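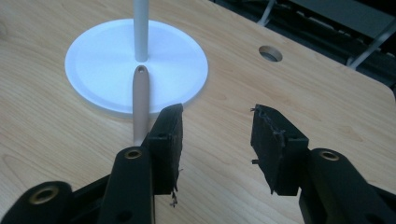 About this dataset

Troneo is a collection of 4,000 short product reviews of home furniture, written in English by people whose first language is another one. I made it for students who want to practice text classification and need something small enough to open in a spreadsheet.

What is inside

The file reviews.csv has one review per row. The columns are: id, text, stars, category, first_language. Categories are tables, lamps, shelves, chairs and other. There are 27 first languages. The biggest group is Malayalam, and it is much bigger than the rest, so please do not take averages over the whole file without looking at the groups.

How the text was collected

The writers sent their reviews by a web form, between March and the end of summer. Everybody agreed to the publication. I removed names, phone numbers and order numbers by hand. Spelling mistakes were left as they are — they are part of the data.

Known problems

134 reviews have no star rating. The field is empty, it is not zero.
Some reviews talk about two products. They have only the category of the first one.
In version 1 the shelves and the lamps were mixed up. Please use version 2 or later.

Splits

train.txt and test.txt contain only ids. No writer appears in both lists.

License and contact

You can use the data for study and research, also in a modified form. Please mention Troneo and the version number. If you find a private detail that I missed, write to me through the issues page and I will take it out in the next version.

Maintained by Kavitha Kaimal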